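Cómo preparar la celda simulada antes de apilar cubos

Si acabáis de instalar Trilska y tenéis ganas de ver el brazo moviéndose, os entiendo perfectamente, pero dedicadle antes un ratito a la puesta a punto. Yo me lo salté la primera vez y pasé una tarde entera persiguiendo un error que estaba en la altura de la mesa.

Empezad por cargar la escena básica: el suelo, la mesa de madera, el brazo y los dos cubos rojos. Comprobad que la base del brazo apoya justo en el tablero. Si queda hundida, aunque sea un pelín, el motor de física la empuja hacia arriba y el brazo arranca temblando — a mí me pasaba en cada reinicio.

Después toca la postura de aproximación. Llevad la pinza abierta encima del primer cubo, con los dedos apuntando hacia abajo, y parad ahí la simulación. Girad la vista con calma y mirad si los dedos quedan a ambos lados del cubo sin rozarlo.

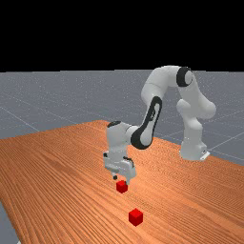 Cuando la postura os convenza, guardadla con nombre propio en el panel de Grokport, que luego se agradece muchísimo. Yo bajo la velocidad al 33 % para los últimos centímetros y dejo el cierre de la pinza al 70 % de la fuerza; con más, los cubos salían disparados (¡no sabéis qué lejos llegan!).

Por último, repetid el agarre 11 veces seguidas cambiando un poco la posición del cubo. Si falla en 2 o más, volved a la altura de la mesa y al rozamiento de los dedos antes de tocar nada en el planificador. En la próxima entrega veremos cómo soltar un cubo encima del otro.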